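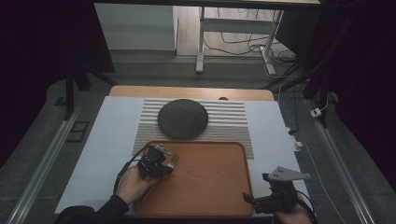 A stripy placemat, a round dark grey disc and a wooden tray. Three things that live on tables.

What is a placemat for? (and trays, and those round things)

Oct 3, 2024

Right, quick one today. Tables! Or really the stuff we put on top of tables. You probably eat your tea on a placemat most nights and never think about it. Let's think about it.

First, the placemat

A placemat is a flat piece of something that goes under your plate. Could be cloth. Could be straw, cork, plastic, paper, even slate. It has two jobs really.

Job one -- catching mess. Beans, gravy, the bit of pasta that jumped. Much easier to wipe or shake a mat than scrub a whole table.

Job two -- looking after the table. Plates can be scratchy underneath. Run your finger round the bottom of a pottery mug and you may feel a rough ring. That ring has no shiny glaze on it. Slide it about on a nice table for a year and you get scratches.

There's a sort of third job too, which is showing you where to sit. One mat, one person. That's where the name comes from, it marks your place.

Why so many stripes?

Lots of mats are stripy and if the mat is woven there's a good reason. Weaving means crossing threads over and under each other. Some threads go up and down the loom, and those are called the warp. The others go from side to side, and those are called the weft. If the weaver swaps the colour of the weft for a few rows, you get a stripe going across. Swap back, another stripe. Easiest pattern there is!

Dots are harder. For a dotty or speckly pattern the colours have to keep swapping over, a bit of this one on top, then a bit of that one. Some patterns aren't woven at all, they get printed on afterwards like a picture on a T-shirt. To find out which sort you've got, turn the mat over. Printed patterns are often pale or missing on the back.

Now the round ones

Small round mats often get used for hot things. A mat for a hot pan or a teapot is called a trivet. Funny word. It comes from an old word for three feet, becuase the first trivets were little metal stands with three legs that stood in the fire with a pot on top.

Trivets now can be flat and made of all sorts. Wood, cork, felt, rope, wool, metal. What matters is that heat has trouble getting through, or that there's a gap of air underneath.

Air is brilliant at this. Heat moves through still air very slowly. A thick woolly mat is full of tiny pockets of air, trapped between the hairs, so the heat from a teapot gets stuck on the way down. Same as your winter coat, only the other way up. The coat keeps your heat in, the trivet keeps the teapot's heat off the table.

Things that slow heat down are called insulators. Things that let it whizz through are conductors. Metal is a conductor, so metal trivets nearly always have legs or bumps. See? Air gap again.

Careful though. Not every round mat is a trivet. Some are just cushions or decorations, and some plastic ones will melt. Ask a grown-up before anything hot goes near one, and let them carry it.

And the tray

A tray is a table you can carry. Sort of.

Look for the rim, the raised bit round the outside. Without it your cup would slide straight off when you tipped a little, and everybody tips a little. Spills stay inside as well. Mostly.

Rounded corners? Kinder if you bump into one, and easier to wipe. Crumbs love a sharp corner.

Lots of trays are wooden and if you look closely you can see lines running along them. That's the grain. A tree grows a new layer every year, just under the bark, and when the trunk is sliced longways into planks the layers show up as long lines. Sometimes straight, sometimes wiggly. Slice the trunk straight across insted and you get rings, same layers, different cut.

Wooden trays don't like sitting in the washing-up bowl. Wood soaks up water and swells, then dries and shrinks, and it can end up bent so it rocks on the table. Damp cloth, quick wipe, dry it, done.

Try it -- the warm mug test

You need: two mugs the same, warm water from the tap (warm, not hot, no kettles), a folded woolly scarf, a baking tray.

Put the scarf on one end of the table and the baking tray on the other. Half fill both mugs with warm water. One on the scarf, one on the metal. Wait 6 minutes. Now lift both mugs and feel the scarf, then the tray, where the mugs were. Then feel the table underneath each one. Which table spot is warmer? Write it down. If you can't tell, try a thicker scarf or a bit longer.

Try it -- weave a paper mat

1. Fold a sheet of paper in half.
2. Cut slits from the fold, stopping before you reach the edge. Leave a good thumb's width.
3. Open it out. That's your warp.
4. Cut strips of another colour. Those are your weft.
5. Go over, under, over, under. Next strip starts the opposite way, under first.
6. Push the strips up snug and glue the ends.

Use two colours of strips and you've got stripes. Children at the Utbridge library club made 42 of these last October for their big lunch and there was glue on everything, even the chairs.

Words to remember

Warp -- the threads going up and down
Weft -- the threads going across
Trivet -- a stand or mat for hot things
Insulator -- slows heat down
Conductor -- lets heat through quickly
Grain -- the lines in wood

Something to look for at home

Have a hunt for mats. Coasters count, they're just placemats for cups. Feel each one, front and back. Woven or printed? Any air gaps? Then look at a wooden thing and follow one grain line with your finger as far as it goes.

Next time: spoons, and why the wooden ones don't burn your hand.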